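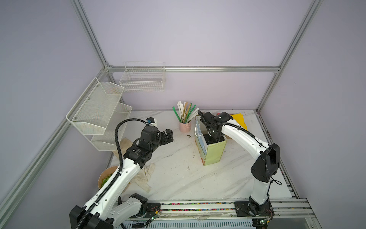 Trotari Adds Merchant-Level Controls to Edelus Virtual Card Numbers

Trotari today announced that holders of its Edelus credit card can issue virtual card numbers locked to a single merchant. Each number carries its own spending limit and expiration date, and can be closed in the mobile app without affecting the physical card.

The feature completed a pilot in May with 3707 cardholders. Participants could hold up to 200 active numbers per account, and that cap will remain in place at launch.

"A declined charge now shows the rule that stopped it — merchant, amount or date," said Yareli Huerta, head of card products at Trotari. "Support staff see the same code the cardholder sees."

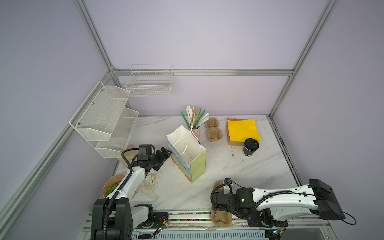 Authorization rules are processed by Uren, which has handled Edelus transactions from the start of the program. Refunds to a closed number post to the main account. Recurring charges already on file keep the existing card number until the cardholder changes them.

Virtual numbers are available at no added fee in app version 247 and later. Business accounts will gain access in a second release, with export of transactions by number.

Media contact: Witold Tokarz, Trotari Communications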